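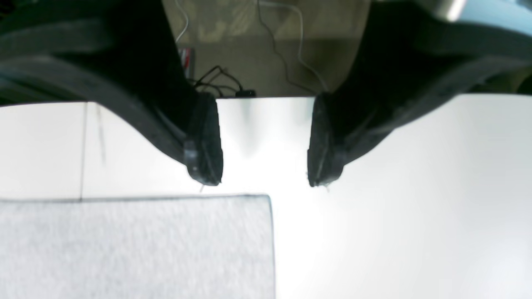 White table by the window side, Thursday, February 7, 2019. Cables still on the floor behind.

Long day, and most of it spent on furniture, so I'm writing this down while my tea is still warm and before I forget which table we decided to keep.

The white one stays. We went back and forth on it all morning, Tania and I, because the old bench is deeper and has the vice on it, and I am fond of the vice. But the trouble with the old bench is that you can't see anything small on it. The top has gone a sort of brown-grey from years of glue and tea, and every time we lay out cut threads for the Kodikara samples we lose a few of them and find them on our sleeves at home. On white you see the lot. Every bit of fluff, every hair, every crumb of somebody's biscuit (mine, I admit it). Bright is a bit hard on the eyes by mid-afternoon, and Iresha has asked whether we might dim the lamps a notch after lunch. I've said yes, so long as whoever dims them puts them back up before the morning session.

Wiped the top down twice, first with plain warm water and then with the Brurnex cleaner. The Brurnex leaves a faint film if you're generous with it, so go easy. A capful in the small bucket is plenty. Dry with the flat cloths and please not the fluffy yellow ones, which shed terribly and undo all the good work. I've put the yellow ones in the drawer with the tape so they can retire in peace.

Now, the floor. The olive covering is holding up better than I thought it would when Ruwan picked it out of the Tiltavdale catalogue, and I take back what I said at the time. It hides scuffs nicely. It does not hide thin white cables at all – they show up like chalk lines – and we still have them trailing about beyond the edge of the table, one of them in a loose loop on the right that comes right up close to the tabletop. I meant to get all of that clipped up today and ran out of clips. Asanka thinks there's a bag of 200 in the upstairs store. I think that bag was used up when we did the corridor, but he's going to have a look and I would be very glad to be wrong.

My plan for the cables, for anyone who gets to it before me: run them along the skirting first, then up the back leg of the table, with a clip every 35 cm or so. Leave a bit of slack at the top of the leg, enough that the table can be pulled out for sweeping without anything going tight. Label both ends. I know we always say we'll label both ends and then we label one, so I've left the marker and the paper tags on the windowsill with a note in large letters.

Sewwandi came by just before five and measured the gap between the table and the shelving for the new trolley. She makes it over 12 cm more than the trolley needs, so it goes through without anyone having to shuffle sideways. Lovely news, as I'd been quietly dreading moving those shelves again. She also wants the Ruller cutting mats brought down from the office and I agree with her, they're doing nothing up there except holding up a plant.

Still to do:
– clips, see above, and the loop on the right first please
– sweep behind the table once the cables are up
– swap the lamp nearest the door, it has started to buzz
– mats down from the office, find the plant another home
– ask Iresha whether seven trays is enough for the April batch or whether we should order more now

If anyone wants to argue for the old bench, I'm in tomorrow from nine and can be talked round with cake. Otherwise it goes next door at the weekend, vice and all, and I shall visit it there.

Filed under: Workshop notebook, Room and benches

Recent entries
Moving the shelves (again)
Which cloths shed and which don't
Kodikara samples, notes on sorting
Trolley measurements and a sketch
Flooring choices, with Ruwan's comments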